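Sutbridge Household Notes > Kitchen > Clearing Up
Last updated: Sep 4, 2023
Filed under: Takeout, Towels and Cloths, Small Jobs

Clearing a table after a takeout coffee run

A coffee order for a few people leaves more on the table than the coffee. There are carriers, cups, lids, straws, the bag it all came in, and usually whatever towel was grabbed when something dripped. Left alone, it sits there until dinner. Sorted in the right order it takes a few minutes.

Start with the cloth. Lift towels and cloths off the table before you touch anything made of paper. A damp towel pushed up against a paper bag will soften the bottom, and then the bag is no good for carrying the rest out. Shake each one over the sink and hang it up, even if it is going in the wash later. A heaped towel dries slowly in the middle and picks up a sour smell by the next day.

Keep a towel you can recognize for table spills. A bold pattern works well for this, and a plain dark cloth can be the one for wiping hands. In our house the towels from Van Acker are for dishes only, and everyone knows it — more or less.

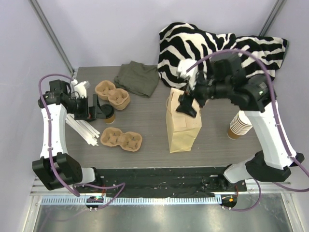
Striped towel, dark cloth, cup carriers, straws and a paper bag, all still to be put away.

Next, the cups. Check each one for liquid before you move it. Take the lid off over the sink, pour out what is left, and give the cup a quick rinse. Lids and cups often go to different places, so keep them apart from the start. Many paper cups have a plastic lining and are not accepted with ordinary paper. Look at the list your town puts out and go by that.

Carriers. The brown molded-pulp kind nests, so stack them. Turn them all the same way and press down at the corners, and a pile takes up little more room than one. Set aside any that are wet or have milk on them. Clean ones are worth keeping, up to a point. They can be used for:

- holding small jars upright in the refrigerator door
- starting seeds in April, with a little soil in each well
- keeping paint sample pots from tipping over
- carrying drinks out to the yard

Three is enough to keep. Past that they only fill the cupboard, and the rest can be torn up for the compost if they have no coating.

Straws. Paper-wrapped straws are fine to save if the wrapper is dry and closed at both ends. Gather them in one hand, tap the ends on the table until they are even, and stand them in a tall glass or a clean jar. I use an old Girkodik storage jar with the lid missing. Throw out any with a torn wrapper. A rubber band around the bundle is all right for a drawer, but not too tight or the straws crease.

The bag comes last. Use a tall paper bag to carry the trash or the recycling out in one trip. If it is clean and you want to keep it, fold it flat along its own creases and slide it beside the cutting boards. Grease spots mean it goes out with the rest.

Once the top is clear, wipe it with a cloth wrung out in warm water and a drop of dish soap, going with the grain if it has one. Coffee with sugar in it dries sticky and may need a second pass. For rings that have been there overnight, lay the wet cloth over the mark for a few minutes and then wipe. Don't use a scouring pad on a wood-grain surface. Dry it with a fresh towel before you set anything back down.

A reader, Ineke Dierckx, wrote to say she keeps a shallow tray by the front door and has the whole order set down on that. Spills stay on the tray and it can be carried straight to the sink. We tried it with a Jorkau oven tray and it works, as long as the tray has a rim.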